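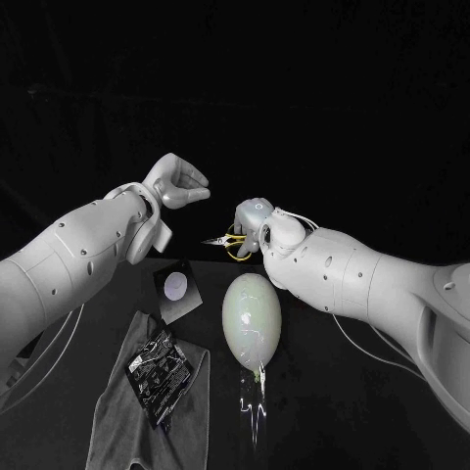 Two white robot arms with matte shell panels, over a dark tabletop.

Suqin Hao has matched whites for plastic parts for 14 years, the last 3 of them as head of the color lab at Grosar. Her customers usually ask for "plain white" on the first call. She sends back a form with nine fields.

"The first field is the resin," she says. "ABS is slightly yellow before you add anything. Polycarbonate is clear. The same pigment load gives two different parts, and people are surprised by this every time."

Most of the whiteness comes from titanium dioxide. Below a certain loading, a thin wall lets light through and looks gray when something dark sits behind it. Above it, the pigment begins to affect the flow of the melt and the impact strength of the finished part. Hao's lab measures opacity on step plaques molded at several thicknesses, over a black card and then over a white one.

Correcting the yellow is a separate job. A very small amount of blue or violet toner shifts the reading toward neutral. "You are making it darker to make it look whiter," Hao says. "If you overdo it, the customer says the part looks cold. They can't say why, but they send it back."

Surface finish causes more disputes than pigment does. A matte texture scatters light and reads lighter than a polished face molded from the same batch. Grosar's spectrophotometer can include or exclude the surface reflection, and the two modes give different numbers for one plaque. Hao asks that both be written on the approval sheet. A supplier at Kisside once reported only one of them, and a lot of 2,000 covers was held for most of February while the two labs compared settings.

"Both instruments were fine," she says. "The paperwork was bad."

Her colleague Mingxuan Jiang runs the light booth. Each sample is viewed under daylight, store fluorescent and warm home lighting, next to the signed master. He keeps the masters in foil envelopes in a drawer, and replaces them on a fixed schedule. Some of the older ones have yellowed in spite of the foil.

"I do the visual check at ten in the morning, before I've looked at screens too long," Jiang says. "After lunch I only do grays."

Regrind is the current argument. Buyers want more recycled content, and ground-up runners have already been through the barrel once. Each pass adds some yellow. Hao's trials put the practical limit for a bright white well below what the sales office had promised. She has proposed a second, warmer standard for parts that never sit beside a bright white one.

Would customers accept it? "Two have," she says. "A third wants to see nearly 1,000 parts first, from three different molds. I would ask for the same thing."

The warm standard has a number but no name yet. The plaques are in Jiang's drawer.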